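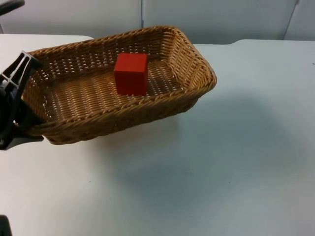
Household linens last longer when they are washed, dried and stored according to a regular routine. The instructions on this page were prepared by the Ravida Center for Home Practice for residents who manage their own cupboards, and they apply to cotton and linen sheets, pillowcases, towels and table linens. Before starting, set up a clear, clean surface, and have a small container ready for clothespins, labels and spare buttons. A shallow wicker basket with sloping walls and a braided rim serves well, as its contents can be seen at a glance. Line it with a piece of plain cloth if the weave is open, so that pins do not slip through.

What you will need

Mild laundry detergent
White cotton tape for labels
A laundry pen
Clean cotton sheeting for lining shelves
Acid-free tissue, for table linens only

Step 1. Sort

Empty the cupboard completely. Separate whites from colors, and towels from everything else. Check each item against the light for thin areas. Sheets that are worn through at the center may be cut down for pillowcases or cleaning cloths; instructions are given on the Mending page.

Step 2. Wash

Wash everything that is going into long storage, including items that look clean. Body oils and traces of starch turn yellow over time and can attract insects. Use water at 30 degrees Celsius for colored table linens and follow the care label for the rest. Do not use fabric softener on towels. Rinse 2 times if the water in your area is hard.

Step 3. Dry and press

Dry linens fully before folding. A sheet that feels dry on the outside may still be damp at the hems — check these by hand. Press table linens on the wrong side while slightly damp, then leave them flat until the next morning.

Step 4. Fold and label

Fold sheets in half lengthwise, then in half again, and finish with the fold facing outward. Sew a short piece of tape to one corner and write the bed size on it. Keep each set inside one of its own pillowcases. Table linens should be rolled in tissue or refolded along new lines every 4 months.

Step 5. Store

Line the shelves with sheeting and place heavier items at the bottom. Leave a gap at the back of the shelf for air. Freshly washed items go under the pile, so that all sets are used in turn.

The folding method was adapted by Viktória Szabó from the handbook used at Illés House. Tímea Antal reviewed the washing section in August. Printed copies are available at the front desk.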